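Drestamham Neighbourhood Centre News
September

Snack table and small hall: what's changed

The snack table in the small hall is back after the winter break, and a few things are being done differently this term. Most of you will have noticed the felt top already. For those who come on other days, or who only use the front room, the details are set out in this item.

The table is for anyone using the centre. It isn't tied to a class or a group, and you don't have to be a member. Bring something if you can, take something if you'd like it. Last term 411 items went across it, going by the sheet Saadet Kılıçarslan keeps on the back of the kitchen door. Almost 144 of those were drinks of one kind or another, and most of the rest were packets, tins and cups from people's own cupboards.

We have kept to the rule that everything must be sealed and bought from a shop. Home baking is still welcome at the Monday morning tea, where it can be plated and labelled, but it can't go on the snack table. We know this disappoints a few people. The council's food officer was clear about it when she came through in autumn, and we would like to keep the table running.

Please also check the date before you put anything out. Saadet pulled 21 items last term that were past their best, including a box of muesli bars that had been through at least one school camp. If the date is printed in a language you don't read, leave the item in the tub under the kitchen bench and someone will look at it. The same goes for ingredients. We get a good range of snacks from the Asian grocer on Tekin Street and many of the packets aren't labelled in English. That is fine, but anything with nuts in it, or with a picture of nuts on it, needs one of the orange dots from the roll in the top drawer. Put the dot on the front of the packet where it can be seen, and don't cover the date with it.
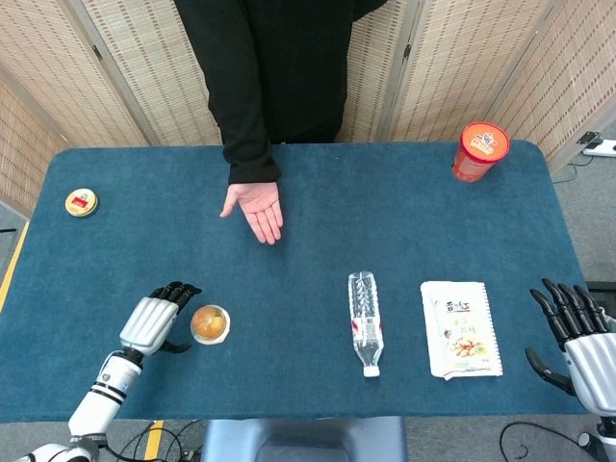
Drinks have been the main nuisance. Bottles laid on their sides roll when the table is bumped, and at the end of last term one went off the edge and split during the tai chi class. Stand them up if they will stand. If you are putting out several, use the tray from the kitchen. Cup noodles can go out as they are, but the urn is only on from ten until noon, so please don't start one in the afternoon and then go looking for hot water. The kettle in the office is for the office.

Jelly and fruit cups are popular with the after-school group and go quickly. They don't need to be in the fridge until they are opened. Once opened they should be finished or thrown out, and the same applies to anything else with a peel-off lid. We have had half-eaten cups put back with the lid pressed down, and they attract ants.

The felt top was fitted by Dastgate, who also did the card tables in the front room. It makes the hall a good deal quieter and it suits the mah-jong players, who have the table on two afternoons a week. It does mark, though. Please don't wipe it with a wet cloth. Crumbs come off with the soft brush hanging beside the broom cupboard, always brushing towards you and into the pan. If something sticky is spilled, lift off what you can with a spoon, blot the rest with a dry paper towel and leave a note in the book. Rubbing works the colour up and leaves a pale patch. There are 2 of these near the window end of the spare table and we don't need a third.

The woven screens are staying. They were lent to us by Druturo, the furniture people, for the autumn open day, and they have now said we can keep them. They are light, but the frames pull apart if they are dragged, so lift each one by the sides and walk it to where it is going — it takes two people and not very long. When the hall is booked for dancing the screens should be folded flat and stood against the wall in the storeroom, with nothing leaning on them.

One matter about power. The outlets in the small hall are all on the one side, so power strips end up on the floor behind the furniture. If you bring one in, keep it close to the wall or the foot of a screen, and don't run the cord across the walkway between the table and the door. Unplug it and take it with you when you finish. The centre has three strips of its own, kept in the blue crate, and these can be borrowed by signing the book.

We are short of savoury things at the moment, and plain crackers would be very welcome. Rice crackers, roasted broad beans and small tins also do well. We have plenty of tea bags and don't need more until after the holidays. Large packets are hard to share once opened, so smaller ones are better if you have the choice.

Donations can be left on the table whenever the hall is open, or handed in at the front desk. If you are bringing a whole box, let the desk know the day before so that a shelf can be cleared. Questions about what can and can't go out should be put to Saadet, who is in the kitchen most mornings until noon.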